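Padard 201 Tower Workstation, Refurbished
Sold and supported by Staralen

Home / Workstations / Towers / Padard 201

Price: $99, barebone configuration
Condition: refurbished, tested
Availability: in stock, ships from the Hallomska warehouse

Overview

The Padard 201 is a full-size tower workstation intended for office, drafting and light laboratory use. Staralen supplies it as a barebone unit: chassis, motherboard, processor and power supply. Memory, drives and operating system are not included and can be ordered separately or fitted from existing stock. The processor cooler is supplied in its own bag and must be installed by the buyer before the machine is powered on.

The unit is suited to buyers who maintain a fleet of the same model and need replacement machines, and to workshops that assemble to order. It is not recommended as a first build. The service notes further down this page assume that the reader has changed memory and mounted a cooler before.

Chassis

The outer shell is matte black. The inner walls are bare metal and are not painted during refurbishment. A light grey plastic carrying handle is built into one corner of the case. Lift the machine with one hand on the handle and the other under the opposite end – the handle alone is not rated for carrying a fully loaded chassis up or down stairs.

Parts meant to be moved by hand during service are colored blue. This applies to the latches and tabs along the case edge and to the release tabs at the drive cage. If a part is not blue and does not move with light pressure, check for a screw before applying more force.

Light scratches on the outer shell are normal for this grade. Dents that affect the fit of the side panel are not accepted, and any unit with that kind of damage is rejected at intake.

Motherboard and processor

The board is the original Padard part. Each board is inspected under magnification for bent socket contacts and swollen capacitors before the processor is seated. The processor is held by a retention bracket and is shipped in the socket. Do not release the bracket unless the processor is being replaced.

Firmware is updated to the last version published for the model. Firmware passwords are cleared, and settings are returned to factory defaults. The clock battery is replaced on every unit.

Memory slots run in parallel beside the processor socket. Fit modules in matched pairs. Mixed sizes will usually start but may run at the speed of the slower module. The order in which slots must be filled is printed on the card packed with the unit.

Drive cage

Drives mount in a metal cage with perforated panels and vertically stacked bays. The perforations are part of the airflow path, so labels and tape should be kept off them. Drive caddies are not included in the barebone configuration. Staralen stocks them under accessories, and caddies from earlier Padard towers do not fit.

Route data cables clear of the cage before sliding a drive home. A cable caught between the cage and a drive will hold the drive slightly proud of its seat, and the connector may not make full contact.

Power supply

The power supply is a silver internal unit running across the base of the interior. It is load tested for two hours before dispatch, and the test result is kept on file under the serial number. Disconnect the mains lead before opening the side panel, then press the front power button once to discharge what remains.

The supply is not user serviceable. Do not open its housing. A faulty supply should be returned complete.

What is in the carton

Padard 201 tower with side panel fitted
Processor cooler with mounting screws
Mains lead
Slot order card
Test record

Not included

Memory
Drives and drive caddies
Graphics card
Keyboard, mouse and monitor
Operating system or license

Placement and ventilation

Stand the tower upright on a hard, level surface. Carpet restricts the intake at the base and raises the internal temperature under load. Leave a clear gap behind the rear panel. In dusty rooms the interior should be cleaned with dry compressed air at regular intervals, with the mains lead disconnected and the fan blades held still.

Service position

All internal work is carried out with the tower on its side and the open face upward. Use a flat table large enough to take the whole case. On a metal surface, place an antistatic mat under the chassis if the board is to be removed. For memory or drive changes the board stays in place, and a wrist strap clipped to bare metal inside the chassis is sufficient.

Work in this order when building up a barebone unit:

Remove the side panel and set it aside away from the work area.
Fit the memory while the area next to the socket is still clear.
Clean the processor cap and apply thermal compound.
Mount the cooler, tightening opposite screws in turn.
Connect the fan lead.
Fit drives and route their cables.
Check that no cable touches a fan, then refit the panel.

Fitting the cooler first is possible but makes the nearest memory slot difficult to reach. If modules are added later, removing the cooler is not required – press the module in evenly from both ends until the retaining clips close.

Compatibility notes

Expansion cards of standard height fit without modification. Long graphics cards should be checked against the space beside the drive cage before purchase. Lau, the previous distributor, sold a card support bracket for this chassis. The bracket still fits, although Staralen does not stock it.

Notes on this page were checked by Chun-yin Yu, workshop lead, on 18th September.

Interior with side panel removed

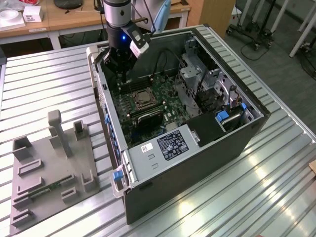
Warranty and returns

Barebone units carry a two-year warranty on the board and power supply. The warranty does not cover damage to socket contacts after the retention bracket has been opened. Returns must include the cooler and the test record. Quote the serial number in all correspondence.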